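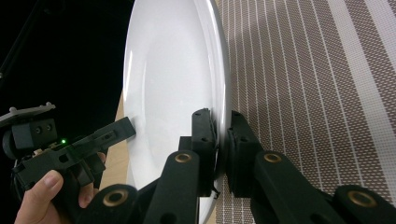 Vatmont Museum of Everyday Things – Young Learners Team

Why does a plate have a rim?

A dinner plate has two main parts. The flat or slightly dipped middle is called the well. The raised part that runs all the way around is called the rim. On the white plate the well is shallow, and the rim is thick and rounded.

The rim does several jobs. It stops gravy from running onto the table. It gives you a place to hold the plate without touching the food. It also makes the plate stronger. A thin, sharp edge chips easily when it bumps a sink or another plate, and a rounded edge spreads the bump over a larger area.

What is it made of?

Plates like this one are ceramic. Ceramic starts as soft clay. The clay is pressed into shape, dried, and baked in a very hot oven called a kiln. Water boils at 212 degrees Fahrenheit. A kiln can reach up to 2,047 degrees for some kinds of clay.

Why is it shiny?

The shine comes from glaze. Glaze is a mixture of water and finely ground minerals that melts in the kiln and cools into a thin layer of glass. Light bounces off glass in a regular way, so a curved rim shows a bright strip. Unglazed clay is rough and looks dull – think of a flower pot.

Try it

Hold a dry plate upright over a folded towel, using both hands. Turn it slowly near a window and watch the bright strip move along the rim. Then do the same with a paper plate and compare.

Words to know

Glaze: a glassy coating on ceramic
Kiln: an oven for baking clay
Well: the middle part of a plate

Text: Consuelo Magaña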